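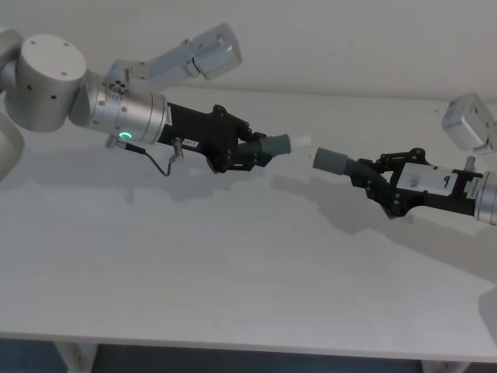
Irfan Farooqui writes that his white tabletop went yellow along one edge two years after he last oiled the kitchen hinges over it, and asks whether the stain can be bleached out. Usually it can't. Oil that has soaked into a painted or coated surface and aged there has changed color through its full depth. Bleach lightens the top and leaves the rest. Try a paste of baking soda and water, left on for an hour under plastic wrap, and repeat once. If the second round makes no difference, stop and repaint.

The rest of this page covers work surfaces in general: cleaning, small scratches, and what to keep off them.

## Routine cleaning

Use warm water with a few drops of dish soap. Wipe with a damp cloth, then with a second cloth and plain water, then dry. Soap left to dry builds a dull film that holds dust, and most surfaces described as worn are only filmed over. White vinegar diluted with 4 parts water removes the film. Do not use vinegar on marble, limestone or terrazzo.

Scouring powder should stay off any glossy finish. Melamine sponges are also abrasive and will leave a matte patch that shows at a low angle.

## Marks by type

| Mark | First treatment | If that fails |
|---|---|---|
| Ballpoint | Rubbing alcohol on a cotton swab | Repeat after an hour |
| Permanent marker | Rubbing alcohol | Trace over with dry-erase marker, wipe |
| Tape residue | Cooking oil, ten minutes | Plastic scraper, then soap |
| Coffee or tea | Baking soda paste | Hydrogen peroxide, 3 percent |
| Candle wax | Ice, then plastic scraper | Hair dryer on low, paper towel |

Test alcohol on the underside first. It softens shellac and some lacquers.

## Scratches in painted wood

1. Wash the area and let it dry overnight.
2. Sand lightly with 80 grit only if the scratch has a raised edge. Otherwise skip to the next step.
3. Fill with fine surface filler, slightly proud of the surface.
4. When hard, sand flush with 240 grit, then 320.
5. Prime, and apply two thin coats of matching enamel.

Enamel feels dry in a day but stays soft underneath for much longer — allow two weeks before setting anything heavy on it. Objects left on soft enamel bond to it and lift the paint when moved.

## Oil and grease

Put down cardboard before oiling anything above the surface. Newspaper lets oil through and can transfer ink. Fresh drips come up with a dry paper towel, pressed and lifted, followed by dish soap at full strength. Cornstarch left on for some 30 minutes will draw out part of what remains in bare wood.

Rags used with linseed or other drying oils can heat up and catch fire on their own. Lay them flat outdoors until stiff, or store them under water in a lidded metal can.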